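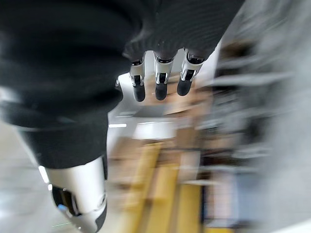 Pullalex moves its packing room to Redov this August

I've been wanting to share this one for weeks! Pullalex is opening a new packing room in Redov, and 44 of us are moving over from the old Mussa building (nearly 66 shelves of stock are coming too, so wish us luck).

The color was my pick. Our friends at Stunasard helped us settle on yellow, and I still grin every time I walk in.

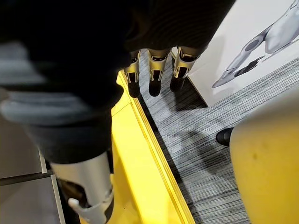 Bright yellow beside gray carpet at the Redov site.

We'll sort and pack small orders there, with 2 shifts a day to start. The black holders sit in a line along the long yellow table, and I like having things spread out so you can reach what you need without shuffling everything else around.
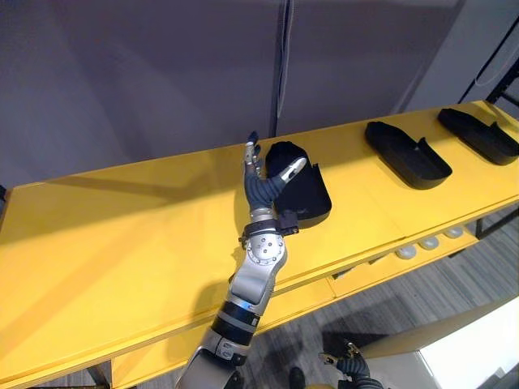

Doors open to customers at 10 a.m. on opening day, and coffee's on us. Press visits are welcome all month, just call the front desk first.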